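Why Are Black Things Black and White Things White?

Hi, it's Candela again! Last time we talked about rainbows, and a reader called Fikri wrote to ask me where black fits in. Good question, Fikri. You can hunt through a rainbow all day and you won't find any black in it, or any white.

Let's start with light. Sunlight looks plain, but it's really lots of colors all mixed up together. When it lands on something, some of the colors get soaked up and some bounce off again. The ones that bounce into your eyes are the ones you see. A ripe tomato soaks up most of the light except the red part, so red is what you get.

White things bounce back nearly all the colors at once. Black things soak up nearly all of them, so hardly any light comes back to your eyes – and your brain calls that "black."

Now, is white always the same white? Nope! Put a white sheet over a chair and look at the folds. Some bits look bright and some look gray, even though it's all one sheet. The gray bits are getting less light, so they have less to bounce back.
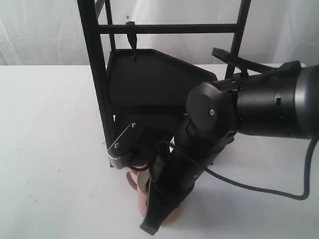
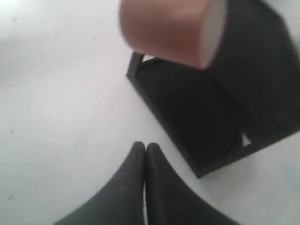
Black and white together, both times.

Try it with ice cubes

I did this one in my yard in Plorum, and it's great on a sunny day. You need:

One sheet of black paper
One sheet of white paper
Two ice cubes the same size
A sunny spot outdoors

1. Lay the papers side by side in the sun and leave them for 23 minutes. (Okay, you can do 20. I was eating a sandwich.)
2. Touch each one with your hand. Which feels warmer?
3. Put an ice cube on each sheet and watch which one melts first.

Light carries energy, and when something soaks up light it warms up. My black paper won easily, and then it went soggy and stuck to the step.

I tried it again in February with Ross from next door and we got bored waiting, so pick a summer day if you can!

Words to know

Absorb: to soak up
Reflect: to bounce back

Next time: why the sky turns orange at sunset.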